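Setting a household internet schedule at the router

Limits set on a single computer stop working as soon as a child picks up a tablet or a game console. A schedule on the router covers everything that uses the home network, and it needs no software on the individual devices. The steps below were written for the Salano router, firmware branch 4. Menu names differ on Testico and Carrasco units but the order of work is the same.

Before you start

Log in from a computer connected by cable. If you change wireless settings over the wireless link you will lose the session halfway through and may have to repeat the step. Save a copy of the current configuration under Maintenance > Backup.

Check the router clock. Schedules run on the router's own time, and a unit that has lost power may come back with the year set to 2000. Turn on automatic time, select the correct time zone and tick the daylight saving box. Reload the status page and compare the time with a phone.

Naming the devices

Open the list of connected clients. Most entries will show a string of letters and digits in place of a name. Switch off one device at a time, refresh the list, and rename the entry that disappears. Use the person and the type of device, for example "Ana tablet".

Phones and tablets often use a random hardware address, and the router will treat a changed address as a new device. On each phone, open the settings for your home network and turn the random address option off for that network only. Leave it on elsewhere.

Building the schedule

Create one group per child and put that child's devices in it. Assign the schedule to the group. A replaced phone can then be added to the group without rebuilding the rules.

Set school nights and weekends as separate entries. A period that crosses midnight must be split in 2 on Salano firmware: one entry ending at 23:59 and another starting at 00:00. If it is entered as a single line the router accepts it and ignores it.

Allow 30 minutes between the end of homework access and the full cutoff. Downloads in progress are dropped without warning when the rule takes effect.

Printers, thermostats and the Gekine doorbell hub should stay outside all groups.

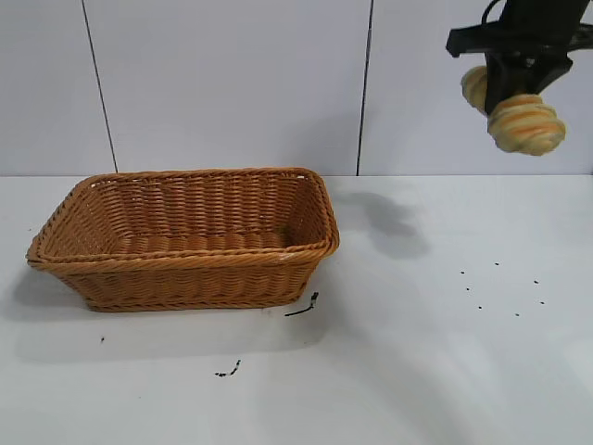
Set the rule for unknown devices last. "Block until approved" is the stricter choice and will also stop visitors, so turn on the guest network first and give it its own password.

Testing

Create a temporary entry that starts a few minutes ahead and watch one device lose its connection. Test with a web page that has not been opened before, as saved pages will still load. Some routers leave existing connections open until they are idle; a video that keeps playing does not mean the rule has failed. Delete the temporary entry afterward.

Mobile data is not affected by any of this. It has to be limited on the phone or through the carrier account.

Change the router's administrator password when you finish, and check the schedule again after every firmware update.

Kamrul Munasinghe
Last checked in January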